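Clovadar club handbook, section 3: cloth pickup with the hand-held gripper

Read this before you touch the Farkero script. Khurram Sial wrote the first version of this section and it promised a clean grasp "every time." I have taken that line out. Of the 237 demonstrations we logged through November, 17 were no use to anyone, and most of those came from people skipping step 2.

### 3.1 Setting up

1. Wipe the white table. Crumbs and threads show up in the recordings.
2. Check both yellow fingertip pads. Push each one sideways with your thumb. If it shifts, reseat it and check again.
3. Squeeze and release the grip a few times with nothing in it.
4. Start a new session in Farkero and type your own name. Do not reuse the last person's.

**Note:** The Farkero status light turns green when the session opens. It does not mean the recording is any good. Play back the first clip before you make more.

### 3.2 Picking up the cloth

1. Drop the cloth on the table. Do not smooth it out.
2. Come in with the fingers open, one on each side of a fold.
3. Close slowly until the pads meet the fabric, then hold for 2 seconds.
4. Lift straight up, move, lower, open.
5. Mark the attempt as good or bad right away. Your memory is kinder than the playback.

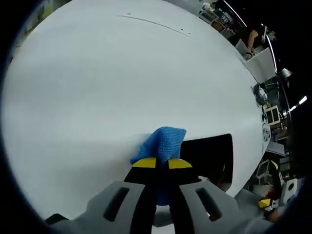 *Fig. 3. Blue cloth pinched between the yellow pads, with the fold standing up above the tips.*

**Caution:** Keep your free hand away from the fingers while they close. The pads are rounded but the pinch still hurts.

### 3.3 Before you claim it works

Zhuoran Shao wants to enter the trained policy in the Tusel student round. Fine, but a policy that has only met one cloth on one table has not learned to pick up cloth in general. Test with a towel and a sock first, and write down the failures too. If you change the pads, start a new dataset folder and put the change in the log.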